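Ploststead's November storage feature drew more letters on woven baskets than on any other item, most of them about sagging. A rectangular basket keeps its shape through its corners. Cord wound over a stiff core holds a right angle far longer than cord alone, and a heavy load shortens the life of either.
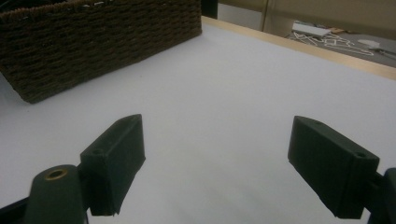
Color matters mainly for upkeep. Dark brown weave hides handling marks but shows dust, and a white tabletop shows every fiber the base sheds. Kristýna Doležal, who repairs baskets at Gandness, vacuums new ones inside and out with a brush head, then leaves them 12 hours on a plain sheet. If fibers still collect, she trims the loose ends flush. She does not use varnish, which cracks at the bends.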